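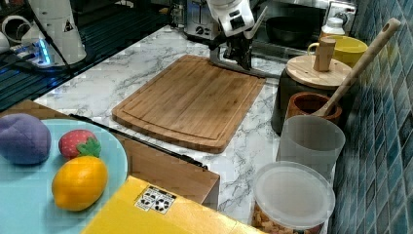

Bread Swap FAQ
25th March
By the Tornport Bread Swap team
Print this page | E-mail this page

We get such good questions about the swap, and we love answering them! These are the ones that land in our inbox most.

What is the bread swap?
Once a month, home bakers from Tornport and Daminlow bring a loaf to Bramwell Hall and go home with one somebody else made. No money changes hands. Last time 79 loaves came through the door, and the smell when you walk in is just wonderful.

Do I have to be a good baker?
Not at all! Plenty of people bring their very first loaf. Flat ones, lopsided ones, ones with a big hole in the middle – they all find a home, and they all make great toast.

What kinds of bread can I bring?
Anything you baked yourself: sourdough, rye, soda bread, rolls (nine small rolls count as one loaf). Please write the ingredients on a card, with nuts, seeds, milk and eggs in capital letters.

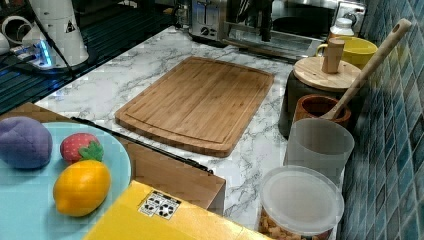
How should I pack my loaf?
Let it cool all the way first, then use a paper bag or a clean dish towel. Plastic makes a good crust go soft so fast, and after all that work you want people to hear it crackle.

Can I get some starter?
Yes, please take some! Ours came over from the Conlow swap and it is a very lively thing. Bring a clean jar with a lid. Feed it equal weights of flour and water when you get home, and leave the lid loose the first night or it may climb out.
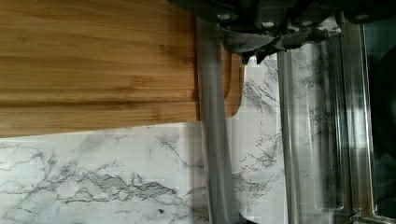 If you can't bake for a while, keep it in the fridge and feed it once a week. It will sulk a little, then come roaring back.

What do I do with bread I can't finish?
Slice it the day you bring it home and freeze it. You can toast slices right from the freezer, and they taste nearly as good as fresh.

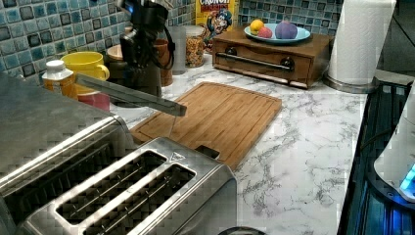
Toaster and cutting board on the counter.

Is there a swap in May?
There is, and we're adding a table just for rye – come hungry!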